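**Hilo: ¿Pinza nueva o repuestos? Presupuesto para cerrar en diciembre**

**remo_leone** · 27 nov 2025

¡Buenas a todos! Por fin tenemos partida para el puesto de manipulación (llevaba meses detrás de esto) y quiero gastarla bien. Son 2.862 euros, a gastar antes de que acabe diciembre, y lo que no se use se pierde. El brazo se queda como está, va de maravilla. Mis dudas son con la pinza: dedos articulados, dos yemas planas, y trabajamos casi siempre sobre tela blanca.

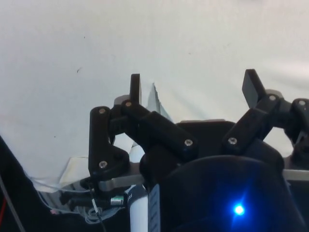
Tengo dos ofertas encima de la mesa. Tellari me vende una pinza completa, con su brida y un juego de yemas. Olholm me ofrece solo dedos y yemas de recambio por 553 euros, y con el resto podría comprar cableado decente y una cámara fija mejor. ¡Las dos me tientan muchísimo! ¿Qué haríais?

**gbeho_fan**

Dedos de recambio sin pensarlo. En el taller usamos Gbeho, que es otra gama, pero la lección vale igual: lo que se gasta son las yemas y los pasadores, el cuerpo aguanta años. Y me encanta que alguien piense en los cables al presupuestar, casi siempre se quedan fuera de la lista y luego vienen los sustos.

**marta_ejes**

Pues yo no lo veo tan claro. Si la partida se pierde en enero, compra la pinza completa ahora y deja la vieja de reserva. Parar el puesto 21 días esperando un envío (me pasó en Ustolcombe) sale mucho más caro que la diferencia. Los dedos los puedes pagar después con gasto corriente, una pinza entera no.

**gbeho_fan**

Eso si tienes gasto corriente, Marta, que no todo el mundo lo tiene 😅 Además, una pinza de reserva en un cajón sin calibrar tampoco te salva la semana.

**remo_leone**

Gasto corriente tengo, poquito. Lo que hacemos es bastante agradecido: bloques pequeños, cestas de mimbre, coger y soltar. Nada pesado, y aun así quiero margen para meter objetos más raros el año que viene, ¡que ideas no faltan! 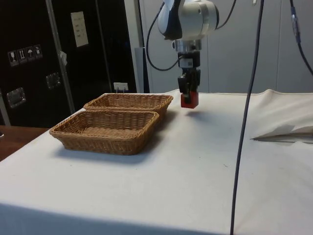

**tornillo_m3**

Una pregunta: ¿la oferta de Tellari incluye el cable hasta el controlador?

**remo_leone**

El cable va aparte, y el adaptador de la brida también. Los he pedido desglosados y me los mandan el lunes.

**marta_ejes**

Ojo con eso, que cambia la cuenta. Si con cable y adaptador te pasas de la partida, retiro lo dicho y me voy con los dedos. Pide también el plazo por escrito.

**gbeho_fan**

¡Marta cambiando de bando, esto hay que guardarlo! Remo, pregunta a Olholm si te hacen precio por dos juegos.

**remo_leone**

Hecho, acabo de escribirles. En cuanto tenga los números los pego en el hilo.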